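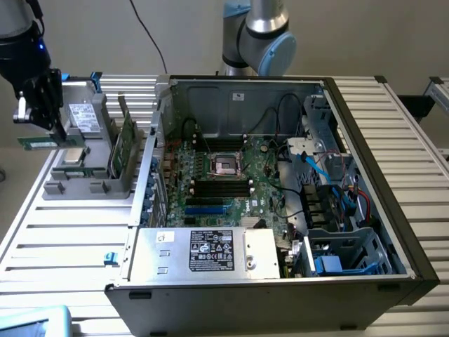
The old tower, on its side at last

Print this entry | E-mail this entry

September, getting on for ten at night, and I am still thinking about the inside of a computer. I do love a tower with the panel off! The green board with its little Dell logo, the processor socket standing open with all that gold showing, and the four black memory slots in a row, waiting. The green sticks are lined up on their edges in the gray tray, and the silver processor has a pocket all to itself, so small for something that does so much of the thinking.

I learned on a machine like it at the Bramholm repair shop, where I once spent 2 hours hunting for a screw that was in my cuff. We must have rebuilt around 200 that year, and I still get a bit nervous lowering a processor in (you line up the corner, you let go, you breathe). The memory I never mind. I like that firm little click.

Must write to Jularmont about the spare fans tomorrow, and buy tea.

Filed under: Evenings, Old computers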